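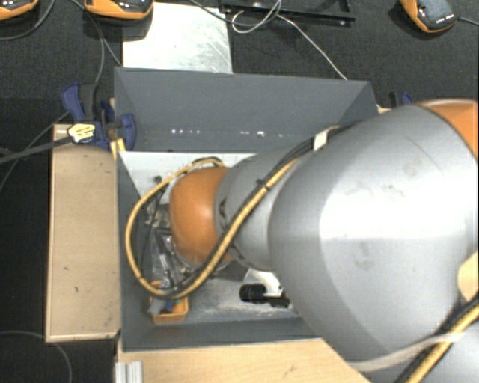
Cable loop on a second-hand arm keeps dipping into the bin

Home Boards Builds and Workshops Ask Tags Log in

Posted in Robot arms by hornus_shed

Hello all! Long-time reader, first proper post, and I'm so pleased to finally have something worth asking about.

Four of us share a workshop unit and we've got an old industrial arm going again. The plan is for it to sort mixed bits out of a dark grey metal bin: packaging, small metal parts, odds and ends of plastic. I've nicknamed the whole project Trillton, after the lane the unit is on. It moves, it homes, it reaches down into the bin like it was born to do it, and I grin every single time.

My trouble is the thick yellow cable. It follows the arm down to the orange wrist cover and then goes round in a big loop before coming back up to the top of the wrist. When the wrist is down low, the bottom of the loop hangs over whatever is in the bin. On Tuesday it hooked a small orange tray and dragged it clean across the floor of the bin before I got to the stop button. No harm done, but the next thing it hooks might be heavier.

I've got one cable tie partway down the run, holding the black cables in with the yellow. If I pull the loop tighter, the last joint runs out of cable before it runs out of travel. If I leave it loose, it goes fishing. How much slack do people leave, and where do you fix it? I'd also like to know if clamping the bin is good enough. We use the blue and black bar clamps with a scrap of wood under the jaw, and I can't decide if that's sensible or daft.

The sorting program is a home-brewed thing we call Semwal. It doesn't know the cable exists, so no help there.

semwal_sceptic

Just shorten it. Mine's been tight for years and never been a problem. You don't need full travel on the last joint for picking things out of a bin anyway, limit it in software and move on.

Clamps are fine.

jasulis_bench

Oh, lovely stuff, I do enjoy seeing one of these back at work! I went through exactly this with mine (smaller arm, same fishing habit) and it took me most of April to get it right, so let me save you a few evenings.

Please don't just shorten it. A cable that goes taut at the end of travel pulls on its connector each time, and the damage is inside where you can't see it. Limiting the joint is a fair idea, but do it as well as sorting the loop.

What worked for me was letting the slack live further up. Take the power off, lock it off properly, and then:

Cut the tie you've got. A single hard tie on a bundle makes one sharp bending point and everything flexes there. Use wide hook-and-loop straps, snug enough to hold but loose enough that you can slide the bundle through with your fingers.

Put one fixed point close behind the wrist and leave the next one up as a guide only, so the cable can slide through it. When the wrist turns, it draws slack down from the upper arm and the loop at the bottom can be much smaller.

Add a light spring or a length of bungee from higher up the arm to lift the loop. I used 100 mm of bungee from a dead tent. It looks ridiculous and it works beautifully. Make sure it can't pinch in a joint at any angle.

Then power up and jog each joint from end to end by hand at the slowest speed, one at a time first and in pairs after that. Watch the cable and ignore the gripper. I keep mine at 8 per cent speed for this, which feels like watching paint dry, but it's when you spot the snags.

After that, run it with an empty bin for a good long while. I did 1,000 cycles over a weekend and found a rub mark on the cable jacket at cycle 769, just where it crossed the edge of a cover. A bit of split hose fixed that. I was over the moon to have caught it.

Check the minimum bend radius for your particular cable too. It'll be in the maker's data sheet, and a cable meant to sit still won't last long on a moving arm however nicely you strap it.

As for the clamps: fine for now, and the scrap of wood is good practice on thin sheet. They do creep with vibration, though. I'd screw wooden stops to the bench on all sides of the bin so it physically can't slide, and keep the clamps to hold it down. Draw a pencil line round it and you'll know at a glance if it has shifted.

One last thing, stay well out of reach when it's live, however well you think you know the program. Do put up a post when the new loop is in, I'd love to see it!

bin_picker_south

Agree with jasulis on the straps. Also teach your program a waypoint straight above the bin and make it go there before any sideways move. The loop then comes up clear of the sides and the parts. Took me ten minutes to add and I haven't dragged anything across since.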